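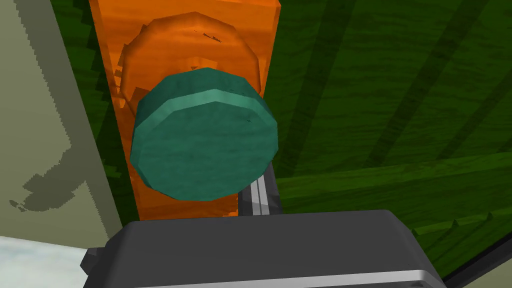

Teal disc and orange block, computer-rendered.

Tradstead Airfield Parachute Training Wing
Progress report to the Kuvmont Fund: instructor conversion program, second period

Summary

The grant pays for the conversion of serving ground and tower staff into parachute jump instructors, and for the refit of the training hangar on the north side of the field. The classroom phase is finished. The jump phase is under way and is behind schedule by 2 weeks, all of it lost to wind. The refit is on schedule apart from the exit trainer, covered below. Spending is within budget and we are not asking for any change to the total.

Training

The current course has 4 candidates. Two came from air traffic control, one from the supply section and one from airfield fire and rescue. All four passed the written papers on canopy control, equipment inspection and emergency procedures. One candidate had to resit the paper on wind drift and passed the second time with a good mark.

Candidates have made 668 descents between them since the program opened, counting both static line and free fall. The syllabus asks for a set number from each type of exit, and the shortfall is mainly in night descents. We lost most of the night slots in September, when surface wind at the drop zone stayed above the limit for student jumps. The station has given us an extra slot on Thursday evenings until the backlog is cleared.

The two former controllers have kept their tower ratings current by working one shift a week. This was a condition set by the station when it released them. It has worked so far, though it makes the jump roster harder to write and has led to some late changes. We would like to keep the arrangement for the next course but fix the tower shifts a month ahead.

Hangar and equipment

The old flooring in the packing area has been taken up and replaced. New lighting is in over the packing tables – the staff had complained about shadows there for years – and the drying tower has a working hoist again. Heating in the briefing room was repaired from the station's own funds and is not charged to the grant.

The exit trainer is late. Lireck delivered the main frame on time, but the door section did not match the aircraft we now fly and was sent back. The corrected part has been promised for the start of the next period. In the meantime exit drills are being run from the old trainer, which is safe to use but has the door at the wrong height.

Reserve canopies were inspected and repacked under the Ziółkowski service contract. Three were withdrawn for age, as expected, and replacements are on order.

Administration

Records for the whole wing have been moved from paper logs to a single system. Over 2,000 log sheets were entered by the orderly room. Checking them against the original books took longer than planned and turned up a few duplicate entries, which have been corrected. Medical and jump currency dates now show on one screen, and the duty officer reviews them before each lift is manifested.

The post of training clerk is still vacant. It was advertised inside the station with no suitable applicants and will go out again at the next posting round. The work is being shared between the orderly room and the stores office.

Safety

There were no serious injuries in the period. One candidate sprained an ankle on landing and was off jumping for nine days. The landing was reviewed on video the same afternoon and no fault was found with the equipment. A short refresher on landing rolls has been added to the first morning of each jump week.

Next period

– Complete the night descents and hold the final instructor assessments.
– Install and accept the exit trainer door section.
– Fill the training clerk post.
– Select candidates for the next course and agree release dates with their sections.

The spending statement and the descent log are attached separately. We ask the Fund to release the next installment on the date in the agreement.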